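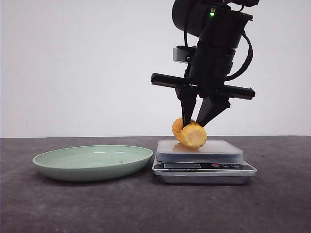
The Tillinham Obituary Workbook is a spiral-bound book of forms and questions for families who have to write a death notice, or for people who want to write their own ahead of time. I used it in January for my mother, Josefina Olivares, and have since started a copy for myself. The early pages ask for the usual facts, and then it moves on to what it calls household questions, such as what was served on a normal Sunday and who cooked it. Those are easier to answer than they sound. Yellow corn on the cob and a pale green plate to put it on will bring back a person's kitchen faster than a blank line that says "hobbies and interests." I wrote more on the food page than on any other.

The book is published by Tratley, which also sells guest books and thank-you cards. You can order it from them or ask at a funeral home. Ours had a stack of them in the arrangement room. I bought mine at full price.

What you get

There are 11 sections. The first covers names, dates and places. After that come parents and siblings, schooling, military service, marriages, children, work, church and clubs, the household section I mentioned, survivors and those who died before, and service details. In the back is a pocket for clippings and a sheet of sample notices in different lengths.

The paper is heavy and takes ballpoint and pencil well. A felt-tip pen bled through on me. The spiral lets the book lie flat, which helped when several of us were passing it around at the table. The cover is plain gray card, and it picked up a coffee ring the first afternoon.

Filling it in

The facts section is the best part of the book. It asks for the name at birth, the name used daily, any name the person went by at work, and any spelling that relatives might search for. My mother was born Huenchumán, and in her lifetime I saw that spelled every way possible, including on her own marriage certificate. The workbook has a line that says "Write this name exactly as it should be printed, with all marks," and a box next to it to check once you have confirmed it with the newspaper. I would not have thought to confirm it. The paper's online form dropped the accent, and I had to call and have it put back in before it ran.

The survivors section is laid out as a grid with a row for each person, their spouse, and the town they live in. It also gives a column for how the person wants to be listed. In our family that mattered. I have a stepbrother, Nektarios Karagiannis, who my mother raised from the time he was in grade school. He asked to be listed as a son, with no "step" in front of it, and the rest of us agreed. Having a column for it meant somebody asked him.

The grid does run out of room. It has space for a few grandchildren and no space at all for great-grandchildren, so those went on a sheet of notebook paper folded into the back pocket. Tratley has blank extra pages on its website, but you have to print them yourself and they are not punched for the spiral.

The work section is weak. It gives you employer, job title and years, and that is all. My mother worked in the school cafeteria in Plaster and then kept books for a feed store, and the form had nothing to draw out what she did there or who she worked with. I got that from two women she used to ride to work with, who told me more in the church parking lot than I had written down in a week. A few questions like the household ones would fix it.

The military section takes up more pages than it needs to if the person did not serve. We skipped it. If you need it, it looked complete to me – branch, dates, rank, places stationed, medals, and a reminder to look for the discharge papers before you meet with the funeral home.

Turning it into a notice

Past the forms, the workbook walks you through a draft. It tells you to start with the full name, age, town and date of death, then go in order from birth forward. There is nothing fancy about that, and I think it is good advice. The samples are written the way our local paper has always run them. People where I live read these over breakfast and want to know who the parents were and when the service is.

My first draft came to 1325 words. The newspaper charges by the line, and when I saw the quote I went back to the chapter on cutting. It has you mark each sentence with a letter: F for a fact that has to stay, S for a story, and P for something that could be said about most people. You cut the P sentences first. "She loved her family and was always there with a smile" was a P, and so was most of my second paragraph. I ended up at 636 words, and the longer version went on the funeral home's website, where there was no charge for length.

I do have one complaint about this chapter. It says next to nothing about cost. A page on asking for the line rate, the photo fee and the charge for a second day would have saved me a phone call and a surprise. It also says nothing about leaving out the full birth date or the mother's maiden name, which our bank suggested for reasons of identity theft. We printed the maiden name anyway, but I would have liked to see it brought up.

The digital version

The workbook comes with a code for an online version. I tried it and went back to paper. You type your answers into boxes, and it puts together a draft for you out of them. The draft it gave me had the dates right and read stiffly, with every sentence starting with "She." You can copy the text out, and that was useful, as I could fix it up in my own word processor. The site logged me out whenever I stepped away, and once I lost most of a page on my grandparents. If you use it, save often.

A relative in another state could log in with the same code and add to it. My cousin filled in a good part of the section on siblings that way. I would pay for that feature if the rest worked better.

Doing your own

I bought a second copy in the spring, and as of today, Sunday, May 7, 2023, I am through the schooling section. It goes slower than when there is a deadline. Some of the instructions assume the person has died and the family is answering, so you find yourself crossing out "the deceased" and writing "I." Tratley could print a separate edition for this. The questions still hold up. I had to call my sister to find out what year we moved out to the county road, and she had to go look at the back of a school picture.

Good points: the name lines, the survivors grid, the household questions, the method for cutting, paper that holds up.

Bad points: thin work section, not enough rows for a large family, no help with newspaper charges, an online version that needs more time.

I would buy it again, and I have lent my filled-in copy to a neighbor whose husband is in hospice so she could see how one looks when it is done. If you have only a short notice to write and know all the dates, the free form from the funeral home will do. For a long life with a lot of relatives, get the workbook, and get it before you need it if you can. Use ballpoint.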